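August, late. Zondora week two.

Started at 7 in the morning because the sim server was free until noon. The plan was to finish comparing the two fingertip shapes on the sink task and get far enough into the controller settings to pick one for the longer run. Got through the fingertips. Controller is half done.

Setup is the same as yesterday. Kitchen scene, arm at the counter, one plate with food in the sink. The arm has to close on the green piece, lift it clear of the rim and hold. I left the plate where the scene loader puts it. Moving it would make the numbers easier to read, but then I couldn't put them next to the old Skollow batch, and I want to be able to do that.

First block was the flat fingertips, 40 tries. They close fine on anything with a side to it. The green piece is rounded, so a lot of the closes end with the fingers pushing it along the plate until it meets something. When the force limit is low it just sits there pressed and the planner thinks it has a grasp. I had seen this in the logs before but put it down to friction values. I went back and checked friction and it is the same in both configs, so that excuse is gone.

Second block was the curved fingertips, also 40. Better on the green piece, worse on the flat strip of meat, where there is nothing for the curve to go around. I expected that. What I did not expect was how much wider the black shell looks to the collision checker. It refused 10 approaches outright, all of them coming in low over the left rim. The curved mesh was exported from the Clarnau files and I think its collision hull is the simple one, a fat box around everything. Need to rebuild it before I say anything about which tip is better.

Then cameras. I have been running on the close view over the basin and wanted to know if the wide one toward the window was worth the extra render time. Saved a still from each.
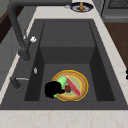
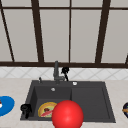 *Sink task, close camera first, wide camera second. Yellow-rimmed plate in the basin in both.*

The close view is the one I would keep if I had to keep one. The food is big enough that the segmenter gets the strip and the green piece as two things. Its weak point is the gripper itself. Once the fingers are down on the green piece they cover most of it, and the tracker has a thin line of color left to work with. It loses the object, then finds it again on the lift, and the controller makes a small correction it did not need to make. You can see it in the joint trace as a bump.

The wide view has the whole sink and the counter on both sides, so it is good for checking that the arm isn't about to run into the faucet. For the food it is poor. The big red sphere in front covers the right side of the plate, and the highlight on it is bright enough that I want to try masking it before it goes to the segmenter. The window is pale and takes up the top half, so those pixels do nothing for me. I could crop it at the sill and get back a good part of the render time.

Tried both cameras together for an hour. No real gain on the grasp, some gain on the approach. My feeling is wide for the approach, close for the grasp, and switch when the fingers pass the rim height. Switching will add a delay and I have to measure that before I like the idea too much.

Controller notes, so I don't lose them:

- Position mode with the stock gains overshoots on the way down. Lowered the vertical gain, overshoot mostly gone, descent slower.
- Impedance mode is softer on contact and the plate slides less. It also drifts when the hold is long.
- The Đinh controller would not load. It wants an older version of the joint map. Left it for tomorrow.
- Seed 516 fails in both modes, same place, just after contact. Saved the full trace.
- Seed 732 works in impedance mode and fails in position mode. Good one to use for the side by side.

Ate lunch at the desk - leftover rice - and wrote the crop script while the last batch ran. It has the sill line hard-coded, which will break the first time the camera moves. Fine for now.

Lost the server at noon as planned. Spent the afternoon on the collision hull. The first rebuild was too detailed and the checker slowed to a crawl. The second one splits each finger into a few simple pieces and runs at a normal speed. Haven't rerun the refused approaches with it yet.

Tomorrow: rerun the curved block with the new hull, mask the red sphere in the wide view, find the old joint map. Also ask for an afternoon slot, the morning one is too short for two blocks and a camera test.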